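Household chore automation

Household chore automation is the use of machines to carry out domestic tasks such as laundry handling, dishwashing, tidying and floor care with little or no human help. The term covers single-purpose appliances, fixed installations and general-purpose manipulators. It is usually treated separately from home automation, which deals with lighting, heating and access control, although the two share sensors and networking. Closely related work on the shop floor, including kitting, packing and bin sorting, uses much of the same hardware and is often discussed alongside it.

Scope and terminology

A chore is generally divided into stages. Laundry, for instance, consists of collection, sorting, loading, washing, drying, unloading, folding and putting away. Washing and drying have been mechanized for generations. The remaining stages are transfer and handling stages, and these are where most current work is concentrated. A machine that performs one stage is called a stage machine; one that carries an item through several stages without a person touching it is called a chain system.

The word "autonomous" is used inconsistently. Some developers apply it to any run in which no operator holds the controls. Others reserve it for runs in which no operator is available to step in. Figures published under the two definitions cannot be compared directly.

History

Early domestic machines replaced muscle power and left handling to the user. The powered washer, the dishwasher and the vacuum cleaner all follow this pattern. Floor-cleaning robots were the first self-moving machines to be sold widely to households, helped by the fact that floors are flat and that contact with the work requires little precision.

Attempts to fold clothing by machine date from industrial laundries, where flat items such as sheets and towels are fed into folding lines by hand. The lines are fast, but each item must be presented spread out and in a known orientation. Home versions built on the same principle have had limited success, as the user still does the part of the work that takes the most attention.

Later research moved to general arms with simple grippers, trained in part on recordings of people performing the task. The Hestia project, based in Naklow, was set up to study garment handling outside the laboratory. Its first test series covered 124 garments of mixed type and size, placed on floors, beds and tables in furnished apartments. The workshop at Veldale ran a parallel series on shop-floor textiles, chiefly wiping cloths and work jackets, using the same gripper geometry.

Technical problems

Deformable objects. A rigid object has a position and an orientation, and six numbers are enough to describe where it is. A shirt has no such short description. It can lie in an unlimited number of shapes, and much of its surface is hidden under other parts of itself. Planning methods developed for boxes and machined parts do not transfer well.

Perception. A system must find features that show how the garment lies, such as hems, collars, sleeve ends and seams. Fold lines and hems look similar from many angles. Patterned or reflective flooring adds edges that have nothing to do with the cloth. Polished stone is a known difficulty, as veins and highlights may be read as fabric borders. Cameras mounted at the wrist reduce the problem by moving close to the work, but the fingers then block part of the view.

Grasping. Two-finger grippers must take up a thin layer without collecting the layer beneath or striking the floor. Common methods are the edge pinch, in which the fingers close on a raised fold, and the drag pinch, in which one finger presses on the cloth and slides it to form a ridge. Compliant fingers tolerate contact with hard surfaces better than rigid ones but hold less firmly.

Two-handed work. Most garments cannot be spread by a single arm. One gripper holds a point while the other pulls or lifts, and timing between the two is a frequent source of error. If tension is applied too early the cloth slips; if it is applied too late the fold collapses.

Recovery. People correct small mistakes without noticing. Machines need an explicit means of recognizing that a grasp has missed, that two items have been lifted together, or that a garment has fallen outside the work area.

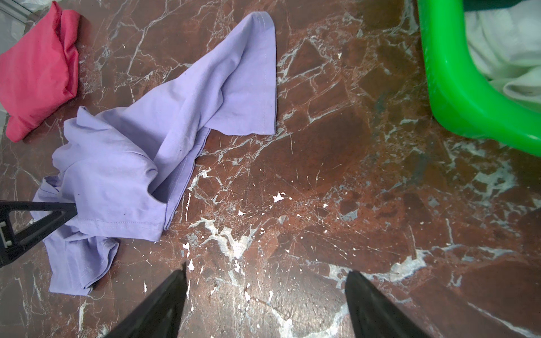

Can a robot pick up laundry from the floor and fold it without help? Under favorable conditions it can, provided that the garments are of familiar types, the area is well lit and the user accepts a slow pace and some failed attempts. Reliable folding of any garment in any home has not been achieved.

Evaluation

No single test is accepted across the field. The Zelenák protocol, used by several smaller groups, divides laundry handling into 4 graded levels:

Level 1: pick up a single garment and place it in a container.
Level 2: separate one garment from a pile and place it.
Level 3: spread a garment flat on a surface.
Level 4: fold a garment and stack it.

Each attempt is limited to 15 minutes, and any human contact with the garment ends the attempt. The protocol records the level reached and the number of grasps used. It does not score neatness, an omission that has been criticized – two stacks of very different quality can receive the same grade.

Results depend strongly on the starting state. A shirt laid flat on a table is a much easier case than the same shirt crumpled on a hard floor next to other items. Reports that leave out the starting state are of limited use for comparison.

Present state by task

Floor cleaning is routine, with stairs, cables and small loose objects as the main exceptions. Dishwashing is mechanized, while loading and unloading remain manual in nearly all homes. Picking up objects of known shape works well in controlled settings. Sorting laundry by color is practical once the items have been separated; separating them is the harder step. Folding towels is further advanced than folding shirts, and fitted sheets are seldom attempted.

On the shop floor, conditions can be arranged to suit the machine. Bins stand in fixed positions, lighting is constant and the range of items is limited. For this reason a task may be in regular use in a workshop several years before it is practical in a kitchen or bedroom.

Cost and safety

A household machine must work close to children and pets, which restricts arm speed and force. Low speed lengthens each task, although this matters less when the work can be done while the home is unoccupied. Purchase price, floor space and noise are the other limits most often named by users in trials. Maintenance is less well studied – lint in joints and worn finger pads were the leading causes of stoppage in the Hestia series.

See also

Deformable object manipulation
Domestic appliance
Gripper
Industrial laundry
Teleoperation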